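Kosto insertion cell — weekly inspection checklist with comments
Stodumham workshop, bench side. Fill in during the August round and leave the sheet in the door pocket.

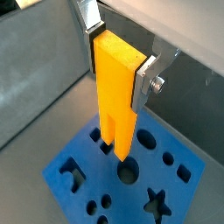 1. Before you open the enclosure

1.1 Robot in hold, speed override at zero. OK
1.2 Emergency stop pressed and released, reset needed before motion. OK
1.3 Door switch stops motion when the door is opened. OK
Comment: the switch works but the door has dropped slightly on its hinges and has to be lifted to close. Adjust the lower hinge before the next round.
1.4 Air supply off and line bled, if you are going to touch the gripper. OK
1.5 Warning lamp lit in hold. OK

Do not carry on with section 2 if 1.2 or 1.3 fails. Tag the cell out and write the reason in the comments at the end.

2. Gripper fingers

2.1 Both metal fingers free of cracks and bent edges. OK
2.2 Finger bolts tight. Check with the small torque key and do not use the long-handled one. OK
Comment: bolt on the right finger took a slight nip. Paint mark renewed. Look at it first next time.
2.3 Bracket behind the right finger has no play when pushed by hand. OK
2.4 Nothing caught between the fingers and their mounts. OK
2.5 Fingers close evenly on the setting gauge. Adjusted
Comment: left finger was touching first. Reset from the Hekska setting sheet, then opened and closed 16 times with no change.

3. Grip pads

3.1 Pads seated flat against the metal, no lifting at the corners. OK
3.2 Pad surface clean. Wipe with a damp lint-free cloth, no solvent. Cleaned
3.3 Pad surface not glazed or torn. Watch
Comment: left pad is beginning to shine at the contact area. It still holds, but order a pair. Change both pads together even when only one is worn, otherwise the setting in 2.5 goes out again.
3.4 Pad change recorded on the inside of the cover. Not due
Comment: pads are changed at 2000 grips or when 3.3 fails, whichever comes first. The counter read 238 at the start of this round.

4. Test blocks

4.1 Two-pronged yellow block present and undamaged. OK
Comment: run a thumbnail along the slot between the prongs and around both tips. A burr there will catch on the board and look like a position fault. Time has been lost that way before, with the robot retaught when all the block needed was a rub with fine paper.
4.2 Block held near its top end, prongs down, long prong on the same side as the taught pose. OK
4.3 Block hangs straight in the grip. OK
Comment: if it leans, go back to 2.5 before touching any taught points.
4.4 Grip holds when the block is pulled down gently by hand, robot in hold and air on. OK
Comment: keep fingers clear of the pads. Pull from the lower end only.
4.5 Remaining blocks in the tray match the list on the lid. OK

5. Shape board

5.1 Foam board lies flat on the enclosure floor, no rocking. OK
5.2 Board against its locating marks. Adjusted
Comment: it had crept towards the door. The tape underneath was tired and has been replaced. If it moves again before the next round, fit the stop strips from the Ho kit and stop relying on tape.
5.3 Edges of the holes sound, especially the pair of slots for the two-pronged block. Watch
Comment: foam wears quickest where the prongs go in. A little rounding does no harm. Torn foam does, as loose bits drop into the hole and the block then sits high.
5.4 All holes clear, including the large round one, the star and the small round ones. Cleaned
Comment: use the soft brush and the vacuum with the narrow nozzle. Do not blow the board out with the air line. It puts crumbs on the floor of the enclosure and under the board, and then 5.1 fails.
5.5 Board the right way round. OK

6. Enclosure

6.1 Floor clean and dry, no crumbs under the board. Cleaned
6.2 Wall panels secure. OK
Comment: panels need a wipe for smudges. Do it with the air off and the robot in hold, same as the rest. Window cleaner is fine on the walls but keep it away from the foam.
6.3 Overhead panel fixings tight. OK
6.4 No tools, cloths or spare blocks left inside. OK

7. Wrist camera and cable

7.1 Lens clean. Cleaned
7.2 Camera bracket tight, no movement when nudged. OK
7.3 Both fingers, the held block and the board can be seen on the monitor. OK
7.4 Cable clipped along the arm with slack at the wrist. Repaired
Comment: one clip had opened. Replaced. Turn the wrist by hand to both ends of its travel before signing this line — the cable can look fine in the middle and pull tight at one end.

8. Restart and dry run

8.1 Door closed, air on, reset pressed. OK
8.2 Home position reached at low speed. OK
8.3 Pick up the two-pronged block and stop above its slots. OK
Comment: look from the front and from the side. Both prongs should line up with their own slots before you let the arm go down.
8.4 Lower at low speed, hand on the stop. OK
8.5 Repeat 8.3 and 8.4 for 5 insertions without a fault. OK
8.6 Return to normal speed and clear the hold tag. OK

If a block catches at 8.4, stop, raise the arm at low speed and check in this order: block for burrs, board position, finger setting, taught point. Change the taught point last, and write down the old values before you do.

9. Comments and actions carried forward

Door hinge: adjust. The cell may be used meanwhile so long as 1.3 passes at the start of each shift.
Left grip pad: order a pair, part number on the Hekska sheet.
Right finger bolt: recheck first thing next round.
Slots for the two-pronged block: compare with the spare board next time. Change the board if the foam has torn.
Board tape: new. Check for creep.
Wrist cable clip: replaced, two spares left in the drawer.

Result: fit for use, with the actions listed.
Next inspection: one week, or straight away after any collision or change of fingers.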